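Minutness tabletop collection: progress report to Sibiya, September

Prepared by Nikola Kadrić

Summary

We have 1,138 accepted demonstrations in the store, against the target of 1,000 set for the end of this period. A further 163 were recorded and rejected. The rejected ones are kept in a separate folder with a note on each, as agreed at the start. Single-object tasks are complete. Tasks with two steps are behind, for reasons given under Problems, and we ask for a small change to the order of work in the next period.

Work done

The first part of the period went on getting the recording software to behave. Kokard, our logging tool, writes the joint positions, the gripper state and the camera pictures to one file per demonstration. Early on, the clocks for the arm and the camera drifted apart during longer sessions. This was fixed by restarting both clocks at the beginning of each demonstration. Everything recorded before the fix was checked again, and where the drift was too large the demonstration was rejected.

After that we moved to steady recording. Six operators have been trained and all six have contributed. Each works in sessions of 15 demonstrations, then takes a break. We tried longer sessions and found that the movements became hurried towards the end, with more grasps closing early. The shorter session has stayed.

An operator is given a written instruction, such as "put the sponge in the bowl" or "move the carrot to the left of the cup", and guides the arm through it. The arm begins each demonstration away from the objects. The objects are laid out again between demonstrations from a printed list of layouts, so that the same instruction is met with different starting positions. The written instruction is saved with the recording, and a second operator later writes their own wording for the same task without seeing the first. 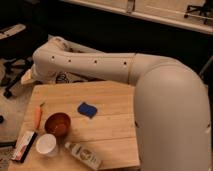 Tabletop station with household objects laid out and the arm clear of them. Fixed camera view.

The object set is made up of ordinary household things, chosen to differ in shape, stiffness and colour. Soft items such as the sponge are forgiving and gave few rejected recordings. Small bottles lying on their side are harder, as they roll if the gripper touches them off centre. Cups tip over easily when the arm comes in low. Long cartons can be gripped only across the narrow side, and operators needed some practice before they turned the wrist early enough.

Checking and rejection

Every demonstration is watched through once by someone other than the person who made it. The checker marks it as accepted, rejected or unsure. Anything marked unsure comes to me. The commonest grounds for rejection were a wrong object being moved, a drop outside the named target, clock drift (early recordings only), and the arm stopping on a force limit.

We do not reject a demonstration only for being slow or for needing a second attempt at the grasp, provided the task is finished. Astau asked for these to be kept, and they are marked so that they can be left out of a training run if wanted.

First training run

A first model was trained on the single-object tasks halfway through the period, mainly to find faults in the data. It reached towards the named object in most trials but often closed the gripper too soon. Looking back through the recordings, we found that two operators had a habit of half closing the gripper on approach. They have since changed this. Their earlier recordings are correct in every other way and have been kept. No figures are given for this run, as the test layouts were not fixed beforehand and the results would not bear comparison with later ones.

Problems

Two-step tasks ("put the carrot in the bowl, then move the cup") take more than twice as long to record as single ones, mostly because of the time spent resetting the table. They are also rejected more often. Our plan assumed the same rate for both, and that was a mistake in the plan.

Lighting is uneven across the day. Sessions late in the afternoon come out warmer and darker than those in the morning. Some variety is useful to us, but at present the later sessions hold most of the two-step tasks, so the light and the type of task are tied together in the data. We have begun mixing the two types within a session.

One gripper pad wore smooth and was replaced. A spare pair has been ordered from the existing budget.

Next period

We will record two-step tasks first and leave the new object set until these are done. This reverses the order in the plan and needs Sibiya's agreement. The test layouts will be fixed and written down before the second training run, and no demonstrations will be recorded on them. The second wordings of the instructions will be completed for all accepted recordings; at the moment the newest sessions are still without them.

Spending is within the sum agreed for the period. The only line likely to rise is operator hours, on account of the two-step tasks, and we expect to cover it from the amount set aside for repairs. A revised table of hours will follow once the order of work is settled.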